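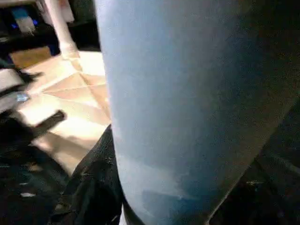

How a Robot's Gripper Is Looked After

A robot arm needs a tool at its end before it can pick anything up. On the Kovo arm at the Lirnier workshop, that tool is a gripper with two fingers. A motor moves the fingers together and apart. The arm does the reaching, and the gripper does the holding.

What the fingers are for

The Kovo handles cloth. Cloth is hard for a machine because it has no fixed shape. It folds, slides and bunches up. A hard metal finger can miss a thin fold or pinch it too tightly, so the Kovo's fingers have a soft outer skin. The skin bends a little when it presses on something. This gives it a larger area to grip with.

A small camera is fitted at the wrist, just behind the fingers. It sends pictures to the computer while the arm is moving. A finger close to the camera looks very large in these pictures, in the same way that your thumb looks large when you hold it near one eye.

Cleaning

Cloth sheds tiny fibres called lint. Lint and dust settle on the finger skins and make them slippery. The skins are cleaned after every 56 lifts, in this order:

1. The arm is moved to its rest position.
2. The power is switched off and the switch is locked.
3. Each finger is wiped with a damp cloth, from the base to the tip.
4. The fingers are left to dry for 14 minutes.
5. The camera lens is wiped with a separate dry cloth.

Soap is not used. It leaves a thin film — too thin to see — and the next piece of cloth may slip.

Changing a finger skin

A skin wears out in time. It may split near the tip or become loose at the base. A loose skin can twist when the gripper closes, and then the cloth comes up crooked.

Each skin is held on by four small screws. The adult doing the job takes out the screws, pulls off the old skin and slides on the new one. The screws go back in by hand first and are then tightened a little at a time, working across from corner to corner. The old skin is put in a bag and labelled with the number of lifts it has done. The last one taken off had done 2267.

Setting the zero

After a skin has been changed, the computer must be told where the fingers are. This is called setting the zero. The gripper closes slowly on nothing until the two fingers touch. The motor feels the push and stops, and the computer stores that position as zero. All other openings are measured from it.

If this step is missed, the gripper may stop too early and leave a gap, or squeeze harder than it should.

Words to know

Gripper: the part of a robot that holds things.
Lint: small loose fibres from cloth.
Skin: the soft cover on a robot finger.
Zero: the starting point for measuring.

Safety

Never put your hand near a gripper that is switched on. It can move without warning, even when it seems to be resting.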